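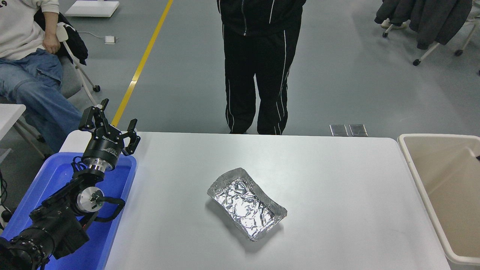
*Cell 11, left arm at rest position, foil tray on table.*

# Table cell 11: arm and gripper inspection

Checked by: Kaj Baldursdóttir
Countersigned: Efthymia Galanis
Day: Tuesday, before first run
Arm hours at start of check: 1,261
Interval: every 50 hours, plus after any collision stop

Mark each line OK, ACTION or N/A. Comments go under the section they belong to. Do not carry a mark over from the last sheet.

## A. Before power is applied

- [x] E-stop released and reset by the person doing the check — OK
- [x] Table feet locked, no rock when pressed at each corner — OK
- [x] Arm base bolts, paint marks in line — OK
- [ ] Floor inside the cell clear of loose items — ACTION
- [ ] Persons outside the yellow line before enable — ACTION

Comments: A power adapter with its cord and two small metal plates are on the floor on the far side of the table. Adapter to be put on the shelf or plugged in and clipped. Plates to go back to the fixture drawer. There is also a flat white panel on the floor further back; Iason Stefanou to say whether it is still wanted.

The coat on the wheeled rack is to go on the hooks by the door. Rack castors have no brakes, so the rack must stand outside the line as well.

## B. Arm joints and housings

- [x] Covers on all motor housings seated, no gap at the seam — OK
- [x] Joint end caps tight by hand — OK
- [x] No grease at the joint seals — OK
- [x] Play at the wrist, power off, brakes on: none felt — OK
- [x] Tool flange screws to torque, Dunne driver, setting as on the card — OK

Comments: Light scoring on one end cap, same as in March. No change in depth. Leave.

## C. Cables

- [x] Outer jacket free of cuts along the full length — OK
- [ ] Loop at the middle joint, slack at full rotation — ACTION
- [x] Connector at the gripper base screwed home — OK
- [x] Thin cable beside the tub not trapped — OK

Comments: The black cable wraps the silver joint and draws tight in the last part of travel. It does not bind, but there is less slack than the drawing allows. Re-dress with the arm at its far limit and fit a new strap. Do not use zip ties here — the last one cut into the jacket. Dörte Janssen has the Zerkedier straps.

## D. Gripper

- [x] Both fingers fixed, no movement at the root when pushed sideways — OK
- [x] Open and close, 60 cycles at low speed, no stall — OK
- [x] Finger faces clean, no tape residue — OK
- [x] Lettering on gripper base readable — OK
- [x] Rest position: fingers open and pointing up — OK

Comments: At rest the two fingers do not look level when seen from the table side. Checked with the gauge at closed and at half open, and the faces meet square. No action.

Wamo controller reported no faults during the cycles. The log was cleared afterwards.

## E. Table and work items

- [x] Table top clean — OK
- [x] Foil tray on the table, rim raised — OK
- [ ] Tray position marked — ACTION
- [x] Blue tub at left edge, clear of the arm base — OK
- [x] Beige bin beside the table, empty — OK

Comments: The tray sits at an angle and slightly right of centre. The program accepts this, but there is no mark on the table to put it back to. Add two corner marks in thin tape. Foil creases give bright spots under the ceiling lights, so run the Tasero vision check with the tray in place and not on a bare table.

The arm parks over the blue tub. Confirm that the tub is never filled above its rim, as the clearance was set with it empty.

## F. Open actions

| No. | Item | Who | State |
|---|---|---|---|
| 1 | Clear adapter, cord and plates from floor | Kaj Baldursdóttir | open |
| 2 | Decide on white panel | Iason Stefanou | open |
| 3 | Move coat and rack | Amparo Paredes | open |
| 4 | Re-dress cable at middle joint | Dörte Janssen | parts in hand |
| 5 | Tape marks for tray | Kaj Baldursdóttir | open |
| 6 | Seating moved back behind the line | Amparo Paredes | open |

Items 1, 3 and 6 to be closed before the arm is enabled. Item 4 before the next interval. Full speed is not allowed until item 4 is signed — slow mode only, key held by Efthymia Galanis.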